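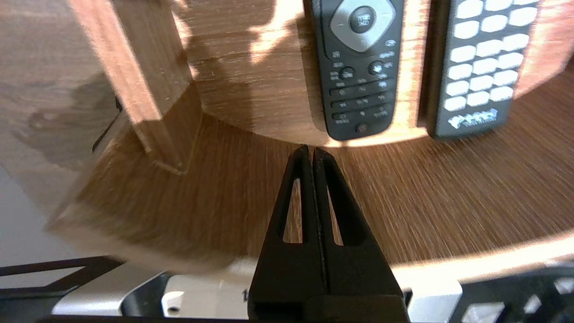

The round wooden top, grain and all.

Brundon Pedestal Table, reviewed after a winter and most of a year
November 5, 2021

I bought the Brundon in January, when I was tired of eating dinner off a desk. It cost $154 on sale from Skurel, plus 19 for delivery, which bought me a man who left the box at the bottom of the stairs and wished me luck.

The box is 39 inches across and shaped like something you would use to roll downhill. My neighbor Aniela Zawadzka took the other end. She has opinions about furniture and shared most of them between the second and third floors.

Assembly: one column, four feet, a metal plate, a bag of bolts. The instructions claim it takes a quarter of an hour. I had the feet on by then, two of them the right way around. The drawings show every part from below, including the parts you are meant to look at from above, and step 4 is just an arrow. The supplied hex key is soft enough to round off on the last bolt, so use your own.

Once up, it's a decent table. The top has a warm brown color that looks better in lamplight than it did on the website, and the grain is fine enough that crumbs disappear into it, for good or ill. It seats three comfortably. It seats four if they are fond of each other. The listing says five, and I would like to meet them.

The wobble deserves its own paragraph. Out of the box there was none. By spring, anyone cutting a pork chop could move the soup of the person across from them. The cure is to flip the table over and tighten the plate bolts, which I now do every couple of months with the resignation of a man bleeding radiators. Pumari makes a similar table with lock washers included. Brundon evidently considers these a luxury.

Finish: water rings wipe off if you catch them the same evening. Red wine, same. Turmeric won, and there is a yellow patch near the window side that I cover with a bowl of lemons. I oiled the top once, using far too much, and my sleeves stuck to it for a week.

Customer service answered my email about the wobble in nine days with a PDF of the instructions I already had.

Would I buy it again? At the sale price, yes. At full price I'd get the Pumari and spend the winter complaining about something else.

Four stars for the top, two for the bolts. Bring your own hex key and a strong neighbor.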